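Wokis: notes and README for the bedroom brick set

Grabbing big building bricks out of a tin, by hand, with two grippers
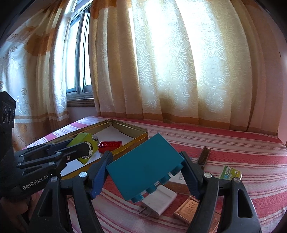 Posted by Huệ Hồ | Wed 3 December | Filed under: home builds, grippers, datasets

So this is the README I kept promising Sơn Thái I would write. Wokis is what I call the whole pile: the recordings, the scripts that chop them up, and the little spreadsheet that says which clip is which. If you only want the clips, skip down to Getting the files. If you want to know why half the labels say "tilt", keep reading.

What's in it

682 clips, all of them short. Each one is a single pick, a pick and place, or a handover from one gripper to the other. The grippers are the hand-held kind, black, one per hand, and you work them yourself while they record. The bricks are the large chunky toddler ones: a teal one that shows up constantly, a red one, and a yellow-green block with a soccer ball printed on it. There's a gold-colored tin lined with white paper that the bricks go in and out of. Then there's clutter, and I kept the clutter on purpose – a charger, a brush, a few cards, a flat copper-colored plate. I move it all between sessions.

Everything was done on my bed. I did try the bench at the shared workshop first (the one on the Gramton side of the building) and the clips were fine, but boring. Everything slides nicely on a bench. On a bedspread the bricks sink a bit and lean on each other, and the stripes give the tracker something to chew on. Sometimes too much! See Known problems.

How the labels work

Every clip gets one row in labels.csv:

clip – the file number
hand – left, right or both
object – teal, red, ball, other
grip – flat, tilt, stud
result – held, slipped, dropped

"Flat" means the pads closed on two parallel sides and the brick stayed level. "Tilt" means it came up crooked, and there are a lot of those. I count a tilt as held if it stays in the fingers for the rest of the clip. Nhàn Sầm thinks that's too generous and keeps a stricter version of the file, which is in the folder called strict. Use whichever one you like, just say which.

"Stud" is for when a finger lands on the round studs instead of a side. I only added it in September, so clips before number 123 don't use it, and some of those should really be stud. I've been going back through them in the evenings and I'm not close to done.

Getting the files

Grab the archive and unpack it next to the scripts folder. Then run split.py, then check.py. If check.py complains about 23 clips with no left-hand video, that's normal, those are the one-handed ones. If it complains about any other number, your download got cut short and you should pull it again.

You don't need a fancy machine. My old laptop gets through the lot while I make dinner.

Known problems

Curtain light. The window is right behind the bed and I like working in the daytime, so the exposure jumps when you lift a brick toward it. Brightness matching helps some. Stepan Dmytriv wrote a fix for it that's in scripts/extra, and I haven't tested it on the newer clips.

Stripes. The pose tracker drifts on the bedspread when the grippers get really close to it. Worst on long slow moves.

Session 2 has the clock off between left and right. Shift the right side until the finger taps line up. I do a double tap at the start of every session now, which I should have done all along.

Shiny stuff. The tin rim and the copper-colored plate both throw highlights, and the depth goes patchy near them.

To do

Finish the stud relabeling
More handovers, left to right especially
Picks where the brick starts against the tin wall
Get Deisy Quispe to record a few sessions, so it isn't all my wrists
Rename the scripts so they make sense to anybody but me

Using it

Go ahead and use it for whatever, classes included. A note back with what you trained and how it did would make my week – bad results too. Label corrections are best sent as a changed labels.csv with only the rows you touched.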